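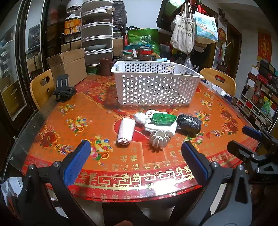

I've known Marcelino Prieto since he moved to Montoya Street, and in all that time I have never seen his guest bathroom out of order. So I invited myself over and asked him how he does it.

"Everything starts at the dining table," he told me, pouring me a coffee I hadn't asked for. "You can't sort towels in a bathroom. Where would you put them?"

His system is one white plastic basket, the kind with holes all over the sides. He gets the basket out first and leaves it empty while he lays the small stuff next to it – a rolled towel, a folded cloth, whatever packets have piled up in the hall closet. Only then does he pack.

I wanted to know about the rolling. "My aunt in Kekov folded, my mother rolled," he said. "I roll the towels and fold the cloths, so they're both happy." He rolls from the short end, pretty tight, and stands the towel up in a corner of the basket. Packets go in last so guests can find them!

And the tablecloth? It's orange and red with horns of plenty and fruit all over it, and there's a clear sheet on top. "That stays on until I'm sick of it," he laughed. "One June it was still there. I wipe the plastic and I'm done."

He had 2 guests coming that evening, so I finished my coffee and let him get on with it. I went home and rolled every towel I own.

Posted 11/23/23 | Contact | © Wirnberg Neighbors | Back to top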